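Jakis presenta una célula de picking que «casi no necesita mantenimiento». El «casi» ocupa doce páginas

6 de julio de 2022

La empresa Jakis abrió ayer a clientes y prensa local la célula de manipulación que tiene en su nave de Dellby, un puesto de sobremesa con un solo brazo y una pinza de dos dedos. El folleto promete una máquina que se pone en marcha por la mañana y se olvida. La visita, más larga y menos brillante que el folleto, se dedicó sobre todo a lo que hay que hacer para que eso ocurra.

La responsable de la puesta a punto, Chepkoech Mbwambo, empezó por la cámara de muñeca. Va montada junto a la pinza y mira hacia abajo, con los dos dedos siempre a la vista en la parte inferior de la imagen. Esa posición de los dedos sirve de referencia en la revisión diaria: si no aparecen donde deben, se para y se corrige antes de mover nada. Según Mbwambo, el ajuste completo lleva 96 minutos cuando se hace desde cero y 12 cuando solo se comprueba. La segunda cifra es la que figura en el folleto. La primera hubo que preguntarla.

La comprobación se hace sobre una cesta de mimbre con objetos de formas poco amables: un cubo azul lavanda, un ratón de juguete, un cruasán, un bote tumbado con tapa negra y una zanahoria de juguete con sus hojas verdes. El brazo se coloca encima, abre los dedos y el técnico revisa la vista en pantalla antes de autorizar el primer agarre. 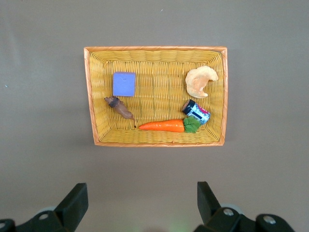 Costel Vidmar objetó que revisar la cámara cada mañana está muy bien, pero que el problema suele estar en los tornillos, y que una pinza con los dedos algo flojos puede pasar semanas dando agarres aceptables hasta que un día deja de darlos. Preguntó con qué par se aprietan las placas y quién lo anota.

La respuesta fue a medias. Jakis tiene una hoja de mantenimiento en la que se apuntan el apriete, la limpieza de las placas y la holgura de los dedos, y el responsable de turno la firma. Lo que no tiene, por ahora, es un sistema que avise si la hoja se queda en blanco. En abril se quedó en blanco 3 veces, según reconoció la propia empresa, y en una de ellas el desajuste se descubrió porque el brazo empezó a cerrar la pinza a un lado de las piezas. La avería se resolvió reapretando un dedo y repitiendo la calibración. Que se resolviera pronto es una buena noticia; que la detectara una persona que pasaba por delante lo es bastante menos.

Tampoco convence del todo el argumento de los agarres. Jakis habla de 2164 intentos registrados desde la instalación, sin aclarar cuántos salieron bien a la primera ni en qué condiciones de luz. Obsa Fikre, encargado del registro, dijo que el desglose existe y que se publicará «cuando esté limpio». No dio fecha. Un dato así, sin desglose, sirve para saber que la máquina se ha movido mucho – y para poco más.

Más interesante fue la parte que no estaba en el programa. A petición de varios asistentes, Mbwambo explicó la rutina de la mesa, que es donde se pierde casi todo el tiempo. La superficie es lisa y mate, de un tono entre gris y beige, y se eligió para que los objetos destaquen. El precio de esa elección es que las sombras y las motas también destacan. Por eso se pasa un paño antes de cada tanda y se mira otra vez la imagen de la muñeca con la mesa despejada bajo la pinza, o con un solo objeto entre los dedos.

El procedimiento escrito pide además que la cesta se coloque siempre en la misma posición. Para quien haya trabajado con células parecidas, la palabra «siempre» en un procedimiento es una invitación a desconfiar. Fikre admitió que la cesta se desplaza durante las pruebas y que de momento se recoloca a ojo. Un tope fijo costaría poco y está en la lista de tareas, detrás de un nuevo armario eléctrico y de una pantalla más grande para las visitas. 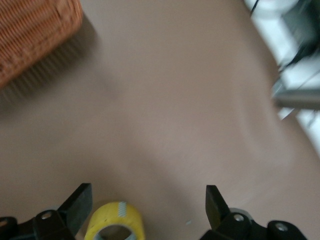
Un rollo de cinta adhesiva amarilla junto al dedo izquierdo de la pinza, con la cesta asomando en la esquina superior izquierda. Dellby.

El proveedor de la pinza, Piras, recomienda cambiar las placas de los dedos cuando pierden adherencia, sin fijar un plazo. Jakis ha decidido no fijarlo tampoco y guiarse por la inspección visual. Es una postura defendible en un taller con gente experimentada y dos turnos tranquilos. En la planta de un cliente, con personal que rota y una máquina vendida como algo que no hay que mirar, parece más bien un gasto aplazado.

Sobre el precio del contrato de servicio, la empresa remitió a su departamento comercial, que no estaba en la visita. Sí confirmó que la primera unidad fuera de Dellby irá a las instalaciones de Bitimitz y que Tsehay Gebremichael se encargará de formar allí al personal. La formación incluye la calibración de la cámara y el cambio de placas. El reapriete de los dedos, de momento, queda reservado a los técnicos de Jakis y se factura aparte.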